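Notas del ponente. Charla: «¿Puede ya una máquina recoger la mesa?»
Jornada técnica de Praremero, 1/9/19
Bloque de la tarde. Estas notas acompañan a las diapositivas; el texto entre paréntesis no se lee en voz alta.

Diapositiva 1. Apertura

Buenas tardes. La pregunta del título admite una respuesta corta, que es «depende de la mesa», y una respuesta larga que ocupa el resto de la sesión. Me interesa la larga. Voy a hablar de manipulación, es decir, de coger cosas, moverlas y soltarlas donde corresponde. La navegación, el reconocimiento de voz y la planificación de rutas quedan fuera.

(Esperar a que entren los de la sala contigua.)

Diapositiva 2. El trabajo

Un envase de plástico transparente con un alimento dentro, parecido a un pan, sobre una mesa blanca. Dos pinzas. Una persona resuelve esta tarea sin interrumpir la conversación. Para un sistema automático es una acumulación de casos desfavorables.

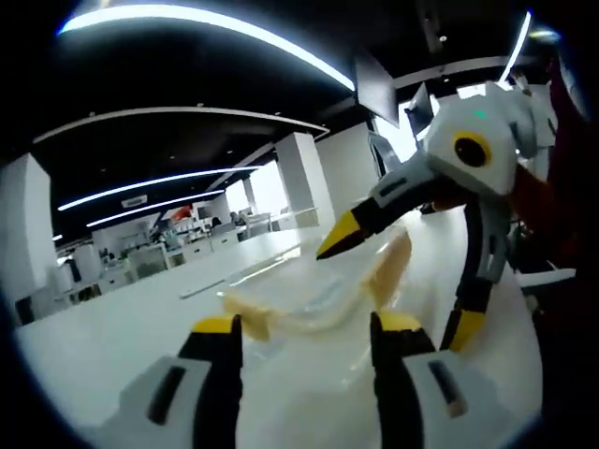
Tiempo de lectura: 4 minutos

Primer caso desfavorable: la transparencia. Un sensor de profundidad por luz estructurada atraviesa el plástico, se refleja en él o devuelve un hueco, y el mapa resultante tiene agujeros donde debería haber paredes. Con luminarias en el techo aparecen además brillos que cambian de sitio cuando se mueve la cámara. El detector los interpreta como bordes.

Segundo: la superficie de apoyo. Una mesa clara y brillante duplica los reflejos y reduce el contraste con el objeto. En nuestras pruebas con el sistema Drester cambiamos el tablero por uno mate y oscuro y los fallos de localización bajaron lo suficiente como para que un cliente nos preguntara si podíamos entregar el robot con mesa incluida. No podemos. Las mesas de las casas son las que son.

Tercero: el contenido. Un envase rígido se agarra por las paredes y basta con no pasarse de fuerza. Un alimento blando es otra cosa: se deforma y se desmiga, y no vuelve a la forma del modelo. El control de fuerza que sirve para la caja no sirve para lo que hay dentro, de modo que abrir un envase y sacar lo que contiene son dos tareas con dos conjuntos de parámetros.

(Si preguntan por ventosas: sobre tapa lisa funcionan, sobre pan no. No extenderse.)

Diapositiva 3. Dos dedos o cinco

La pinza paralela de dos dedos sigue siendo la opción razonable. Es barata, se modela con un solo grado de libertad y se repara en el taller. Las manos de cinco dedos dan mejores vídeos y peores cifras de disponibilidad.

Con dos dedos se pierde la reorientación dentro de la mano. Si el objeto se ha cogido mal hay que dejarlo, retirarse y volver a cogerlo. Eso consume tiempo de ciclo, y en una cadena el tiempo de ciclo es lo que se factura. En una cocina importa menos. Un robot que tarda cuatro minutos en vaciar el lavavajillas es aceptable si nadie está esperando los platos.

La segunda pinza compensa en parte: una sujeta y la otra actúa. Destapar, por ejemplo, exige que algo inmovilice la base. A cambio, cada brazo pasa a ser un obstáculo móvil para el otro y se tapan mutuamente la vista justo en el momento del contacto.

Diapositiva 4. Cifras del piloto Pirihi

Serie de 268 intentos de retirar un objeto de una mesa y depositarlo en una bandeja. Los objetos, opacos y rígidos, se colocaron uno a uno. Después se repitió con 100 intentos en los que había recipientes transparentes y cables en la misma zona.

No proyecto el porcentaje de acierto y explico el motivo. El criterio de éxito cambió entre una serie y otra: en la primera se admitía que el objeto quedara volcado y en la segunda no. Compararlas en una misma gráfica sería incorrecto. La memoria del piloto recoge los dos criterios por separado, con el registro de cada intento.

Lo que sí puede decirse es dónde se concentraron los fallos. En la primera serie predominaron los errores de localización, casi siempre corregibles con un segundo intento. En la segunda predominaron los de contacto: el dedo toca, el objeto se desplaza y el plan deja de ser válido.

(Pausa. Aquí suelen pedir la diapositiva anterior.)

Diapositiva 5. El desorden

Un banco de pruebas tiene un objeto. Una mesa de trabajo tiene varios, y algunos son planos. 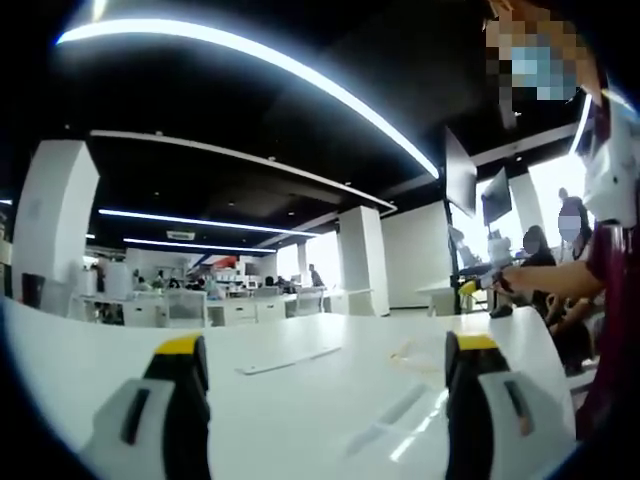
Los objetos delgados merecen un apartado propio. Una pinza necesita introducir los dedos a los lados, o por debajo, y con un espesor de pocos milímetros el margen vertical es menor que el error de calibración de muchos brazos comerciales. Las soluciones conocidas son deslizar hasta el canto de la mesa y pinzar allí, o levantar un borde con un dedo. Ambas requieren contacto deliberado con el tablero, y muchos controladores todavía lo tratan como colisión.

Los cables son peores. No tienen una pose, tienen una configuración, y esta cambia al tocarlos. En Umura, el grupo de simulación generó 4000 configuraciones sintéticas de cable sobre plano y aun así el sistema real encontraba otras. La simulación de la fricción es el punto débil.

Diapositiva 6. Taller frente a hogar

En el taller se puede modificar el entorno: utillajes, bandejas con huella, iluminación fija. Buena parte de lo que se vende como inteligencia es utillaje bien diseñado, y no lo digo como crítica. En el hogar no hay utillaje y el inventario cambia cada semana.

Mi estimación, discutible: clasificar piezas rígidas en bandeja, sí, ya. Recoger una mesa conocida con vajilla opaca, sí, con supervisión. Recoger una mesa cualquiera, con restos de comida y envases, todavía no.

Diapositiva 7. Turno de preguntas

(Tener a mano la tabla de fuerzas de agarre. Si preguntan por el precio de la segunda versión de Drester, remitir al equipo comercial; no habrá tarifa hasta finales de septiembre.)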